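Colección Monport de prendas sobre mesa
Ficha de datos

La presente ficha describe el contenido y las condiciones de uso de la colección Monport, elaborada por Drover con el apoyo de Zomport. La colección documenta el plegado y la ordenación de ropa de uso diario: pantalones vaqueros, camisetas, toallas y paños de cocina. Comprende 61 prendas y más de 1000 registros. Se admiten tejidos gastados y descoloridos; quedan excluidas las prendas con nombres bordados.
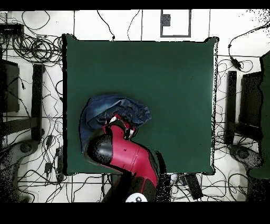
Cada registro se clasifica según el estado inicial de la prenda: extendida, doblada o arrugada. En los vaqueros se anota además la visibilidad de las costuras y de la cintura. Cuando el estado no pueda determinarse, el campo «estado» se deja vacío.

Los 50 registros del apartado «toallas» están pendientes de revisión y no deben utilizarse en comparaciones. La partición de prueba consta de 200 registros y no comparte prendas con las demás.

La versión vigente se publicó el 20 de septiembre de 2024 y sustituye a la de junio. Toda redistribución requiere autorización escrita.

© Drover. Contacto: oficina de datos, edificio Grewal | Volver arriba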